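Grenis Dark Sky Site - FAQ

When are you open?
Gate opens at 8 pm, April through the end of the season. Closed if it's raining or if the wind is bad. Check the front page before you drive out, we post by late afternoon.

Do I need to book?
For the 8 inch loaner scopes, yes. For a bare pad with your own gear, no. First come.

How many pads are there?
41. The ones on the Romov side have power, the rest don't. Bring a battery and a spare.

Can I use a white flashlight?
No. Red only past the gate, and that includes phones and laptop screens. Headlights off once you're parked. If you have to leave early, park in the lower lot so you can get out without lighting up the whole field.

Where do I set up charts and eyepieces?
Warming hut has tables, use any of them. Wipe it down after. Please don't leave eyepieces out overnight, we lock up but we can't be responsable for them.

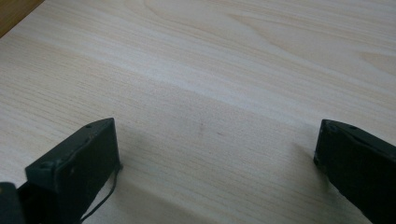 Is the Abera loop road open?
Summer only. Gravel, 300 yards, steep at the end. Low cars should take the main road.

Can I image from here?
Sure. Keep your screen covered and don't run a generator. Brutier field is better for long exposures, less foot traffic and a clean horizon to the south. Polar alignment is on you, theres no fixed piers.

What can I see in a loaner scope?
Planets, double stars, the brighter clusters and galaxies. Faint stuff depends on the moon. New moon week fills up fast.

Kids? Dogs?
Kids yes, with an adult. Dogs no, sorry. Too many tripods and cables in the dark.

How cold does it get?
Colder than in town. We're at 800 meters and the dew is heavy after midnight. Hat, gloves, dew shield.

Bathroom?
Behind the hut. Red bulb inside, leave it in.

Lost something?
Email the site desk with your pad number and what it was.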